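Rapport de projet - Le thé et le café dans les habitudes de travail des étudiants
Telma Saavedra et Bilal Sleiman
Projet de deuxième année, remis en avril

1. Origine du sujet

Nous avons choisi ce sujet après une discussion à la bibliothèque Aravena, où il est permis d'apporter une boisson fermée. Bilal vient d'une famille où l'on boit le café très serré, après le repas. Chez moi, on boit du maté et très peu de thé. En arrivant ici nous avons remarqué que beaucoup d'étudiants préparent une boisson chaude avant d'ouvrir leurs cahiers, et nous avons voulu savoir si cette habitude a un lien avec la durée de leur travail personnel.

2. Méthode

Le questionnaire a été distribué dans deux résidences, Grullon et Clunberg. Nous avons reçu 57 réponses utilisables. Chaque personne devait noter, pendant deux semaines, l'heure de chaque boisson et l'heure de début et de fin de chaque séance de travail. Le carnet était en papier, car la version en ligne que nous avions essayée au début était trop longue à remplir sur un téléphone.

Au total, nous avons saisi 3502 lignes dans le tableur. Cette étape a pris beaucoup plus de temps que prévu. Plusieurs carnets utilisaient des abréviations différentes (« c. », « caf », « K »), et il a fallu demander aux personnes concernées ce qu'elles voulaient dire. Nous avons compté comme une seule boisson deux tasses bues à moins de 30 minutes d'intervalle.

3. Résultats

Le café domine nettement le matin, surtout avant dix heures. L'après-midi, les deux boissons sont presque à égalité, et le soir c'est le thé ou la tisane qui prend la première place. Les habitants de Clunberg boivent plus tard que ceux de Grullon - nous pensons que c'est à cause de la cuisine commune, qui reste ouverte jusqu'à minuit.

Concernant la durée du travail, nous n'avons pas trouvé de différence claire entre les buveurs de thé et les buveurs de café. Par contre, les personnes qui préparent leur boisson avant de s'asseoir font moins de pauses pendant la première heure que celles qui se lèvent pour la préparer.

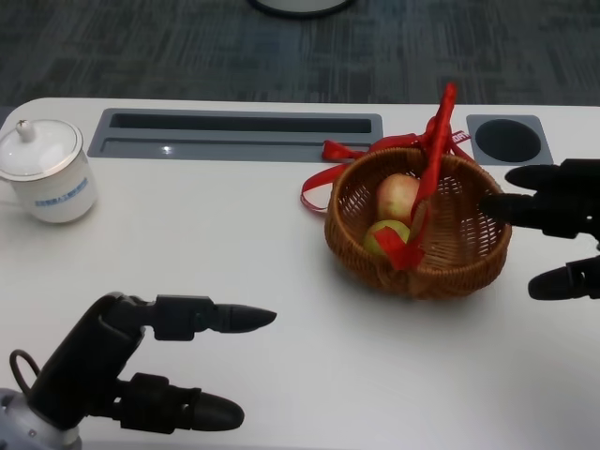
Il faut rester prudent avec ce résultat. Une personne qui prépare tout à l'avance est peut-être déjà plus organisée, et la boisson n'y est pour rien. Pour séparer les deux effets, il aurait fallu imposer un moment de préparation à chaque groupe, ce que nous n'avions pas le droit de faire dans le cadre de ce cours.

4. Difficultés et suite possible

Notre échantillon n'est pas représentatif : presque tous les participants étudient les lettres ou les langues. La question sur le sucre était mal formulée, et nous l'avons retirée de l'analyse. Bilal a aussi proposé de comparer avec les employés du café Stullico, mais leurs horaires sont trop différents des nôtres.

Si un autre groupe reprend le sujet, nous conseillons de commencer la saisie dès la première semaine et de fixer une liste d'abréviations sur la couverture du carnet. Les carnets sont conservés au secrétariat jusqu'à la fin du semestre.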